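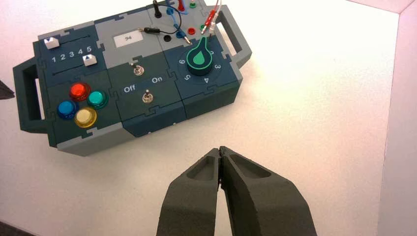
Slider panel, numbered 1 to 5

pedalsteel_mo
Does anyone still have the Berolier live LP, the one taped at Uvuvthorpe? Mine has 2,082 stamped on the back. I was told the band broke up that same night in August.

dunnock
They didn't. They played 2 more shows after it, both in Prirnum. I was at the second.

pedalsteel_mo
The sleeve notes say it was the last one.

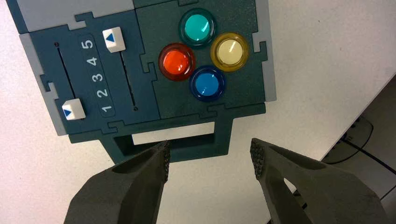
The notes also say the drummer walked off before the encore, and you can hear drums on it.

zuccaro_fan
Sleeve notes are wrong. The encore came from the Zuccaro tape, a year earlier. Different snare.

dunnock
Same snare to my ears. I paid 20 quid for my copy, number 105, and the encore runs straight on with no gap in the crowd noise.

zuccaro_fan
You can fade a crowd.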